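3.2 Shared kitchens and the length of the working break

The survey covered 132 employees at the Fustadbridge and Kakthorpe offices, all of whom had access to a shared kitchen on their own floor. Respondents kept a break diary throughout November and recorded where each hot drink was made, where it was drunk and whether anyone else was present.

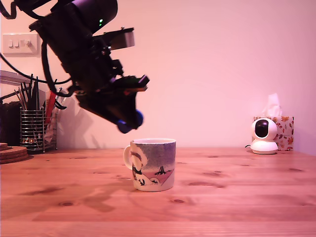
Figure 3. A white ceramic mug with a single handle, on a wooden tabletop.

Breaks taken in company lasted longer than those taken alone, as earlier work on office life would lead us to expect. The difference was greater at Kakthorpe, where the kitchen has seating, than at Fustadbridge, where staff must stand or return to their desks. Several respondents at Fustadbridge wrote that they timed their visits to avoid a queue at the kettle. Others did the reverse – they went when they knew colleagues would be there, and treated the wait as part of the break.

Ownership of crockery was raised more often than the interview guide had allowed for. In the follow-up interviews, held with 17 of the respondents, staff who kept a mug of their own at work tended to describe the kitchen as a place that belonged to their team. Those who used the common stock spoke of it in more general terms and were less likely to wash up for others. We do not claim that one leads to the other. Length of service may explain both, and the diaries did not record it.

The Forkden office was left out of this part of the analysis. Its kitchen was closed for repairs for part of the month, and the remaining entries were too few to compare with those from the other two sites. They are kept in the full set of 297 diary pages and are used only in Section 4, which deals with the time of day at which breaks were taken.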